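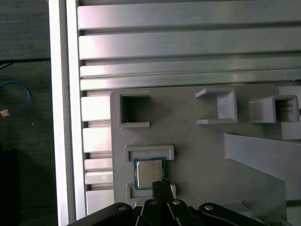

**Swapping a desktop processor on the kitchen table**

Clear the table first. Crumbs are not thermal paste, whatever Prodromos says. Unplug the computer, lay the case flat, and touch bare metal before you touch anything you paid for.

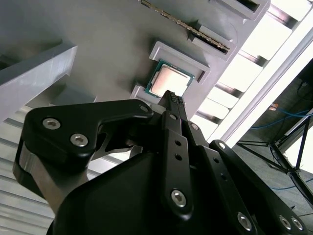 Loose parts need somewhere to live, and a cereal bowl is a poor landlord. A molded tray does it better, with the processor down in a pocket with a raised rim and the memory module in a long slot of its own. Failing that, use an egg carton and the bag the part came in. Hold memory by the ends and leave the gold contacts alone.
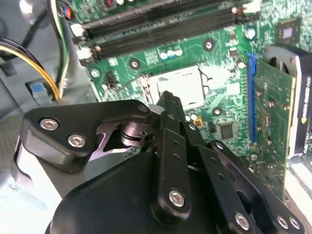

Good light helps, and so does a phone photo before you unhook anything. Press the lever down, ease it sideways, then let it rise slowly. It will creak — they all creak.
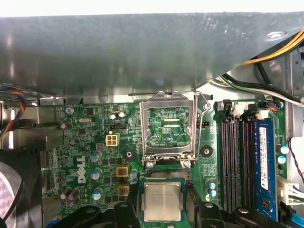 Match the small triangle on the chip to the one on the socket. Lower it straight down and let go. If it rocks, lift it out and try again. Pushing is how Glykeria came to own a very flat keychain.

Old paste comes off with rubbing alcohol and a coffee filter. Give it 5 minutes to dry. New paste: one pea, a small one.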